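Small Projects > Proposals and Funding

Osholm small payload call: does the 3,000-word limit include the data plan?

ridgeline_obs
Posted December 20, 2018

The new Osholm call for small balloon and rideshare payloads is out. We flew with them once before under the old rules, and I am trying to work out what changed. The narrative is now capped at 3,000 words. The old call had a separate data management plan that did not count toward the limit. The new one mentions the data plan in the section on the narrative and then again in the list of attachments, so I can read it both ways.

Our instrument is a small airglow camera. Bench tested, not flown in this form. The data plan matters to us because the calibration files are large and we want to explain how they will be stored and who can get at them. If it counts toward the total I have to cut the science section a good deal.

Has anyone asked the program office?

---

fenwick77

I read it as included. Section 2 says the narrative "shall address" science goals, instrument, flight needs, team and data. If data is one of the things the narrative shall address, then it is in the narrative, and the narrative has a limit.

The attachment list is for the form they want you to fill in. That is one page with boxes. Our grants office looked at it and said the same.

---

tw_marlow

I don't agree. If it's listed as an attachment it's an attachment. The Tovine portal has its own upload slot for it, separate from the narrative PDF. I logged in this morning to look. The narrative slot runs a word count on upload and rejects anything over. The data plan slot does not run a count and takes any PDF.

You can put two sentences in the narrative saying "see data plan" and use the slot for the real thing.

---

fenwick77

The portal not counting words doesn't mean the reviewers won't. Tovine is a generic system. Half a dozen funders use it and they all get the same slots. I was on a panel for a different funder where someone put two extra pages of science in the data plan. The panel was told to disregard it, and after that there wasn't much left to score.

---

tw_marlow

That person put science in the data plan. ridgeline is asking about putting data in the data plan.

---

fenwick77

Fair. I would still ask in writing.

---

coldtrap

Related question so I won't start another thread. Is the notice of intent required this time or only encouraged? The summary page says "strongly encouraged" and the full text says "proposals without a notice may be returned without review." Those are different things.

---

ridgeline_obs

Go with the full text. In the old call it was the full text that governed when there was a conflict, and there was a line saying so. I assume that line is still in there somewhere.

It's a short form. Title, lead, team list and 200 words of summary. I'd just send it.

---

coldtrap

The team list is what worries me. We have a partner at Gramelow who has not signed off yet, and if the notice locks the team then we either leave them out or name them without permission.

---

hollis_k

It doesn't lock the team. They use it to find reviewers who don't have a conflict. You can add and drop people up to the full proposal. What you can't change is the lead institution.

If your partner at Gramelow is a maybe, ask them whether they mind being listed on a notice. Most people say yes to that even when they are not ready to commit to the work. If you leave them off, you run the risk of their colleague down the hall being picked as a reviewer, and then they have to be swapped out late. It makes work for the office and they remember it.

---

coldtrap

OK. That helps. I'll email them today.

---

bramble

First time applying here, so forgive the basic question. We are a college group, four students and one faculty lead. We want to fly a set of dust collection plates on one of the balloon flights. The mass cap is given as 5 kilograms "including mounting hardware." Does that mean our bracket only, or their adapter plate too? The adapter plate isn't light.

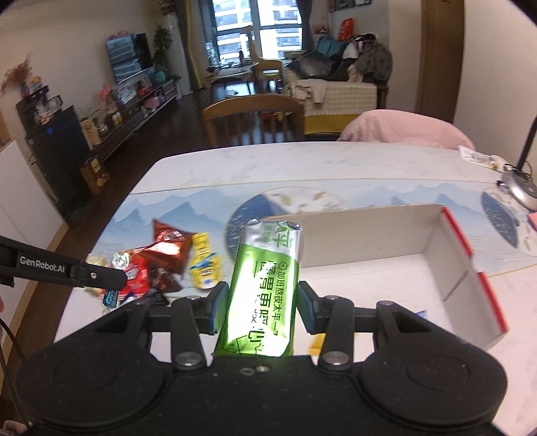
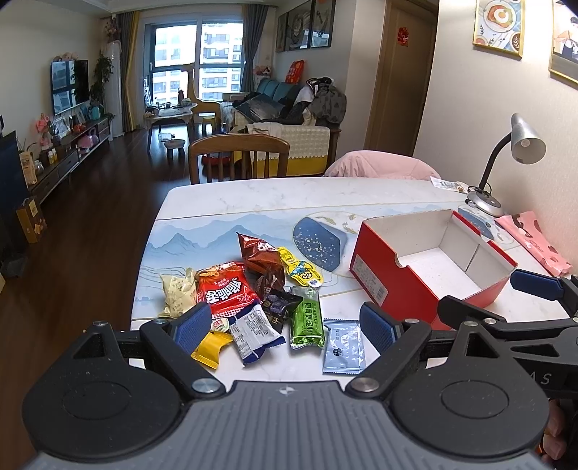
The other thing I can't find is anything on power. Our design is passive during ascent, and then a small motor opens the lid at float. We have sized a battery for it, and the battery is most of our mass. If the gondola can supply even a little power we could leave the battery out and use heavier plates. The old user guide has a table for this but the new one just says "see flight provider."

---

hollis_k

Your bracket only. The adapter plate belongs to the flight provider and comes out of their margin. It's worth saying in the proposal that your figure excludes the adapter. One sentence.

On power, don't count on it. The new provider flies the Bai gondola and that one has a shared bus, and the small payloads are last in line for it. You would need to show what happens if you are switched off. For a lid that has to open once, I'd keep the battery. A reviewer is going to ask about the lid before they ask about anything else.

---

tw_marlow

I'd go the other way on this. A battery that size at float temperature needs a heater or a very good box, and then you have mass for that too. Gondola power is regulated and somebody else has already qualified it. If the lid only has to move once then even last in line is enough, you just ask for a window.

---

hollis_k

You can ask for a window. I asked for one on the old gondola and got it moved twice during the flight. Our shutter didn't mind. A dust collector that opens at the wrong altitude has collected the wrong dust.

---

bramble

Thanks both. We have a chamber we can borrow for a cold test, so I think we will keep the battery in the baseline and list gondola power as an option. Is it all right to show an option in a proposal, or does it look undecided?

---

fenwick77

It's fine if you say which one you are proposing. Baseline first, with all the numbers for the baseline. Then one paragraph on the option and the date by which you would decide. What reviewers don't like is two designs at half depth each.

---

pkowal

Can I ask what people are doing about the budget? The call says travel to the flight site is allowable but then caps travel at $800 per person. We are on the wrong coast. That covers a flight and not much of a hotel, and integration always runs over.

---

ridgeline_obs

We are putting two people down for travel and having the third join remotely. On our last flight three went, and the third spent most of the time waiting for the weather. You need one person who knows the hardware and one who knows the software. If it's the same person then bring someone to hold the flashlight.

The cap is per trip, by the way, as I read it. If you need to come back after a weather scrub, that is a second trip.

---

pkowal

The text says "per traveler." It doesn't say per trip.

---

ridgeline_obs

You're right, I just went back to it. I was thinking of the old wording. Add that to the list of things to ask.

---

fenwick77

So the list is now: does the data plan count toward the limit, and is the travel cap per trip or for the whole award. Does someone want to send one email, or do we each send one and annoy them?

---

ridgeline_obs

I'll send it. The contact named in the call is Xiaoqing Han. I'll paste the answers when I have them.

---

coldtrap

Can you add a line asking about the notice? I know what hollis said and I believe it, but I would like to have it from them.

---

ridgeline_obs

Added.

---

ridgeline_obs

Got a reply, and quicker than I expected. In short:

Data plan: does not count toward the 3,000 words. It goes in its own slot, two pages at most. The narrative should still say in a sentence or two what data will be produced. Anything in the plan that isn't about data will be ignored.

Travel: the cap is per traveler per trip. A second trip has to be justified in the budget text. Weather is accepted as a reason, but you have to have written it in ahead of time.

Notice of intent: required. The summary page is wrong and they are going to correct it. Team members other than the lead can change afterward.

She also said an amended version of the call will be posted, and to work from that one once it's up. The due date in April stays the same.

---

tw_marlow

Good. So the slot is the slot.

---

fenwick77

Two pages at most, though, which wasn't in the portal or the call. I'm glad it was asked.

---

bramble

Did she say anything on mass or power? I should have asked you to add it.

---

ridgeline_obs

No, sorry, I only sent the three. For anything about the gondola I think she would send you to the flight provider anyway. They have a payload questionnaire you can fill in before you propose. Attach the answers if they come back in time.

---

coldtrap

My partner at Gramelow is fine with being listed. Notice goes in tonight.

---

pkowal

Is anyone else getting signed out of Tovine when they save the budget page? I have lost the equipment table twice now.

---

tw_marlow

Yes. It times out while you type and doesn't tell you. Fill in the spreadsheet version offline and upload it — the link is at the bottom of the budget page, under the instructions.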